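Barkimora kitchen handling project: progress report for April
Prepared for the Vosdale program office by Delali Odoi

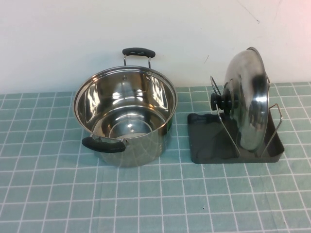
Work this period went into the perception and planning software for the pot and lid tasks. Polished steel is still our main problem. The depth data drops out on the inside of a pot and on a domed lid, and the old pose estimator filled those holes with bad guesses.

We replaced it with a version that fits the rim first and uses the black handles and the lid knob to settle the rotation. On the Fledcombe test set of 40 views, the old estimator gave a usable lid pose in 17. We don't have a final number for the new one yet - the labels for 18 of those views have to be redone after we found an error in the camera calibration file.

The planner now treats the wire of the lid rack as a set of thin obstacles. Before, it used one solid box around the whole rack, and most grasps on the knob were rejected as collisions. Planning time went up with the change. Nyarko is moving the collision checks to a separate process, and that code is in review.

Replay tooling is done. Any logged run can be stepped through with the pose estimate and the planned path side by side.

Not started: lid placement on the pot. It depends on the relabeled views and moves to the next period. Spending is on plan and we are not asking for any change to the budget.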